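Hurner Expands Collection of Household Handling Examples to Lived-In Bedrooms

Program news

The Hurner Institute has begun a new phase of its household handling program, moving the gathering of training examples out of its own test rooms and into private homes. The phase opened in March and is being carried out with Prustside, which supplies the hand-held grippers, and with the data services firm Wijesinghe, which prepares the recordings for use.

The aim of the program is to provide a learning system with examples of common tasks involving cloth. Shirts, towels, pillowcases and sheets remain difficult for automated systems to handle. A cup has the same shape each time it is picked up. A shirt does not, and the path from a crumpled garment to a folded one differs with every attempt. The institute has therefore chosen to collect a large number of short examples performed by people, in rooms furnished by the households that use them.

Each operator works with 2 hand-held grippers, one for each hand. The operator does with the grippers what would otherwise be done with the fingers: lifts a corner, holds an edge, draws the cloth straight and lays it down. Every gripper is labeled so that its recordings can be matched with those from the other hand. The same yellow fingers are used throughout the phase, which allows the examples from different homes to be compared directly.

The tasks are set out in a written plan issued to operators before each visit. The plan names the item, the starting condition and the condition in which the item should be left. It does not prescribe the motions in between. Operators are asked to work at a steady pace and to complete the task even when the cloth slips or a fold has to be made again. Examples containing a correction of this kind are kept and marked as such, as the institute considers them useful in teaching the system how to recover.

Work in the bedroom is divided into tasks performed on the bed and tasks in which the cloth is held clear of it. In the second group, the cloth hangs from one or both grippers and its shape changes with each movement of the hand. These examples are slower to review, and reviewers at Wijesinghe have been given separate guidance on where one step ends and the next begins.
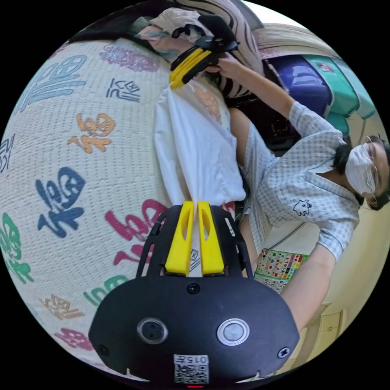
Scope of the current phase

The plan for the present phase calls for 1000 accepted examples from bedrooms. Of the examples reviewed to date, 198 have been accepted. The institute regards this as a sound start, given that the first weeks were used mainly to train operators and to settle the review rules.

An example is accepted when three conditions are met. The recordings from both grippers must be complete, the item must reach the condition named in the plan, and the written label must agree with what was done. Examples that fail on the label alone are returned for relabeling. Examples with a missing recording are set aside and are not counted toward the total.

A single working block lasts 30 minutes, after which the operator rests before continuing. The limit was introduced at the request of operators, who reported that the grippers become tiring when held at shoulder height. Prustside has taken note of the same comments and is reviewing the balance of the grip for a later version.

Homes are not rearranged for the work. Bedding, cushions and personal belongings stay where the household keeps them, apart from items that the household wishes to put away beforehand. The institute holds that a system trained only on bare tables and plain backgrounds will perform poorly in an ordinary room – particularly where a garment lies on a patterned sheet and its outline must be told apart from the print beneath it. White garments on brightly printed bedding have been included in the plan for this purpose.

The flat garment tasks form the largest part of the plan. A T-shirt is spread on the bed, the sleeves are brought in, and the body is folded to a size suitable for a drawer. Although the task is familiar to almost everyone, operators differ in the order in which they carry it out. Some begin with the sleeves and some with the hem. The institute has decided to accept all orders that lead to the required result, and to record the order used as part of the label.

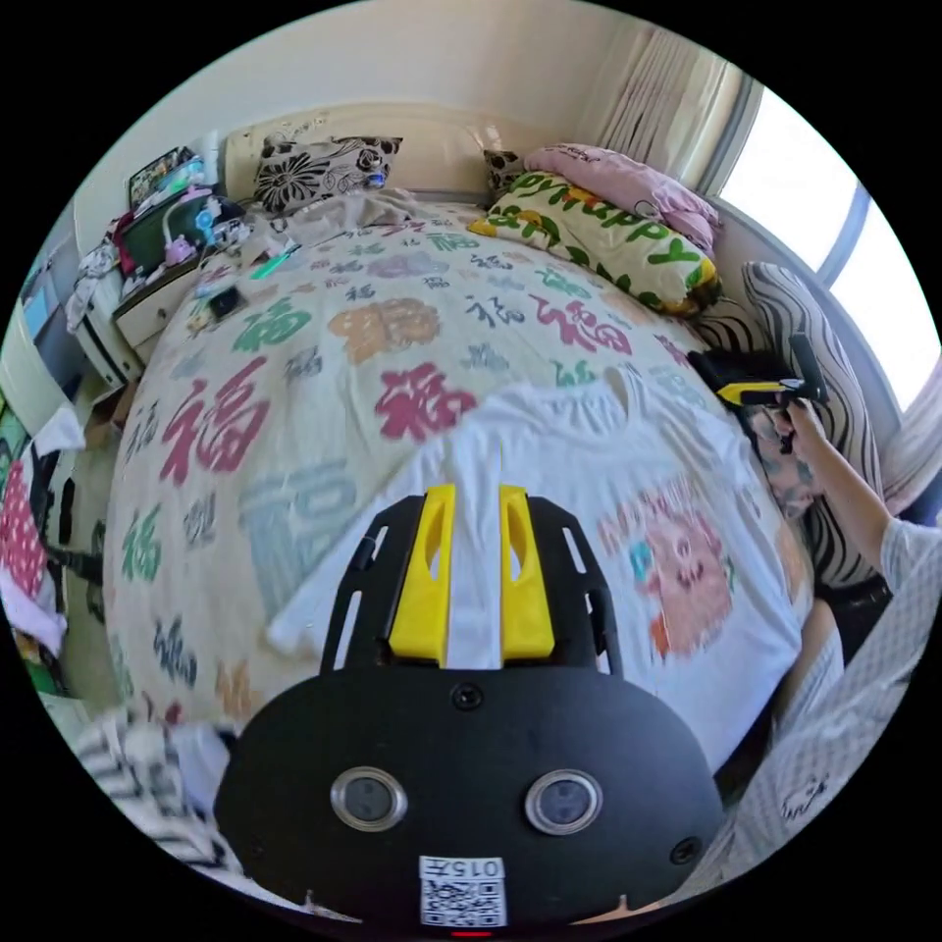 Printed garments are labeled separately from plain ones. A print gives the system a fixed point by which to judge how the cloth is turned, and the institute wishes to know how far the system comes to depend on it. For the same reason, the plan asks for shirts to be laid at varying angles to the bed and for work to be done under different lighting, including daylight from a nearby window.

Protection of households and operators

Households take part under a written agreement that states what will be recorded, who will have access to it and how long it will be kept. Household members may ask for any recording to be withdrawn before it enters the training set. Operators sign a separate agreement covering their own appearance in the recordings, which is to be expected when both hands are at work close to the body.

Recordings are transferred to Wijesinghe at the end of each visit. Staff there check them for names, addresses, documents and screens that could identify a household. Any such material is obscured before the examples are passed to the institute. The recordings are not offered for sale, and access outside the three partners requires approval in writing.

Next steps

Accepted examples will be used to train Hendero, the institute's learning system for cloth handling. A first round of training will begin once the bedroom examples have been reviewed in full. Hendero will then be tried on a fixed two-arm station at the institute, using garments that do not appear in the training set. The results will be compared with those of an earlier version trained only on examples from the test rooms.

The institute has not set a date for work in other parts of the home. Kitchen textiles and laundry sorting are under consideration, subject to the outcome of the present phase and to the availability of trained operators. A revised task plan for the remaining bedroom visits will be issued to operators shortly. It will include additional tasks for pillowcases and small towels, together with clearer wording on how to label a fold that is started and then undone.

Households that have already taken part will be informed in writing if a second visit is requested. Participation in a second visit is voluntary and has no effect on the terms of the first agreement. Inquiries about the program may be directed to the institute's public information office.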